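Notebook, bench 2
7th December
Hilness hand-held gripper pair, on loan from Rosser. Second day with it.

Where we left off: unboxed, charged, both units pair with the laptop. Alžběta Gajdoš did the pairing, I read the manual. Manual is thin. Section on calibration refers to a figure that isn't in it. Wrote to Rosser, they sent the missing page within the hour so ok, credit for that.

Reminder of what we're deciding. Keep the Zovent pair (ours, bought last October, fingers worn out, left trigger sticky), buy the Hilness set, or rent from Cisau by the week. Need a recommendation before the loan goes back.

Prices as quoted, no shipping:
Hilness pair, 1,347. Includes markers, one spare set of pads, software for one seat.
Extra pads, 75 a set. Steep for rubber.
Cisau rental, 282 a week, pads and software in the price, they swap a dead unit.
Zovent repair: still waiting. Asked twice.

Setup this morning
Markers on. They seat with a click, no tool. Liked that. On the Zovent we were taping them down by the end.
Firmware update on both, left one needed a second go. Progress bar hangs near the end, don't pull the cable, it does finish.
Calibration per the missing page. Open and close fully, hold still, wave slowly in front of the marker board. Software says "good" or "repeat" and no number. Would like a number. Asked Rosser if there's a log somewhere, there is, buried in the user folder, plain text. Path is taped inside the lid of the case.

Grasping
One operator, both units, white surface. Cylinder and folded paper mostly, stuff we already have a feel for from the Zovent.

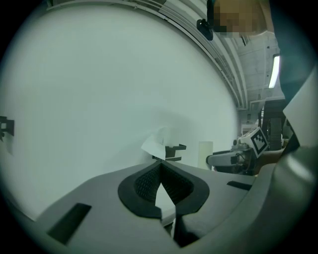
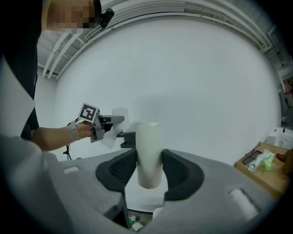 Notes on handling
- Trigger is light. Lighter than Zovent, and travel is longer. First few closes I squeezed too hard out of habit. Alžběta got used to it quicker, she has smaller hands and says the grip suits her better than the old one. For me the grip is a bit short, little finger ends up hanging off.
- Pads. Soft, ridged on the inner face. Good on the cylinder, gripping near the tips was fine and it didn't twist. Paper is harder, have to come in square or it folds away from you. Same with the Zovent to be fair.
- Weight is in the nose. OK for a short run, wrist knows about it after a long one. Rosser sells a counterweight, no price on the sheet. Ask.
- Cables. The weak point. They hang under the forearm and want to catch on whatever is at the edge of the work area. Tried a velcro strap at the elbow, better but then you can't reach all the way out. Longer cable plus two straps? Try tomorow.
- Two units close together: housings bump before the fingertips meet. You learn to come in at an angle. Handing something from left to right took me a lot of tries, Alžběta less.
- Shell feels solid. Seams are clean. One screw on the right unit was proud out of the box, nipped it up.

Tracking
Lost the left marker when it was turned toward the floor, comes back by itself once it's facing up again, maybe a second. No jump in the trace when it came back, the Zovent always jumped. This is the main argument for Hilness so far and it's a strong one.
Lights: tried with the blinds up and down, no difference I could see in the log.
Fast moves smear. Expected. Slow down on approach.

Software
Start/stop from the grip button works and saves us walking to the laptop. But the button is right where your thumb rests, I stopped a recording twice without meaning to. There is a setting for long press. Turned on. Left it on, don't change it back pls.
Files named by time only. No field for task or operator. Export is fine, opened straight in our own viewer with no conversion, which I did not expect.
12 recordings kept from the morning. Short ones, the rest binned. Folder is hilness_trial on the shared drive, the bad-grip ones have an x at the end of the name.
One seat on the licence is a nuisance. Alžberta can't look at files on her machine while I record. Rosser says second seat "can be discussed".

Rent or buy
Cisau only makes sense for short bursts. Five weeks of rental and we've passed the price of owning the pair. We used the Zovent a lot more than that this year. Against that, Cisau replace pads and we go through pads. If the Hilness ones wear like the old ones did then the real cost is the pads, and we can't tell from a two day loan. Ask Rosser what other customers get out of a set, and get it in writing.

Leaning buy, if:
second seat is included
cable thing can be sorted
pad life isn't silly

Also check whether Zovent pads fit. Measured the mount, looks the same width but hole spacing is off by a hair. Could drill. Not on the loaner!!

To do
Email Rosser: seat, counterweight price, pad life, longer cable
Chase Zovent again
Rerun paper with the spare pads, fresh ones may bite better
Left/right handover, both of us, same start position this time
Charge both overnight, left unit was lower than the right at lunch, don't know why. Swap chargers and see if it follows the charger or the unit
Case has to go back with all the foam, foam is under the bench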